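Clurnaldale Garment Reuse Project
Progress report to the Whitlock Fund, April

Sorting and folding continued at the gray fabric-covered table. Long-sleeved tops are folded into a narrow rectangle before shelving.

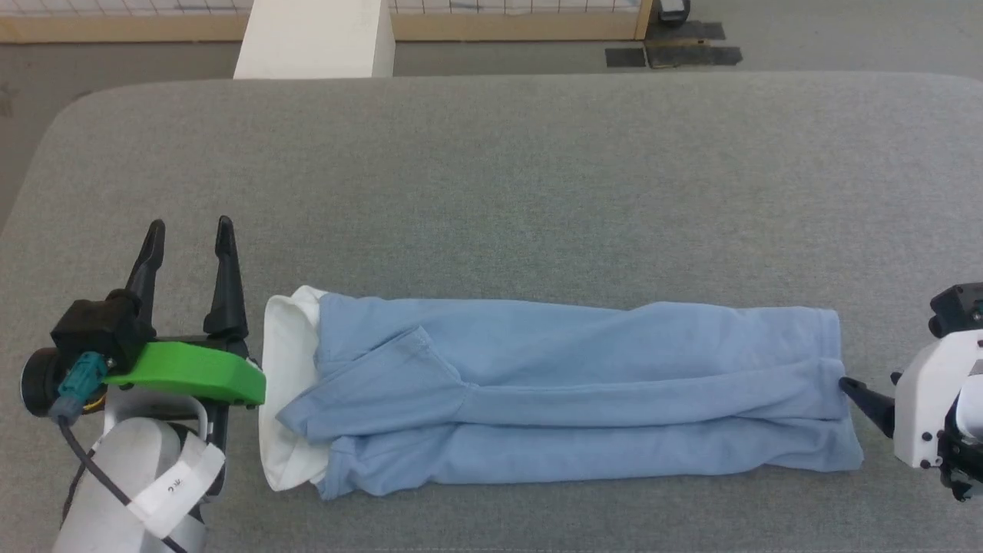 The folding guide has been revised by Amna Awan and issued to all 14 participants. Five have completed the full course.

The printed restaurant panels remain in place behind the table. 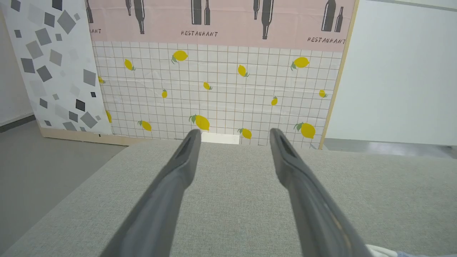
Page last updated: April, 5 p.m.

Shelving from Lellico is due next month.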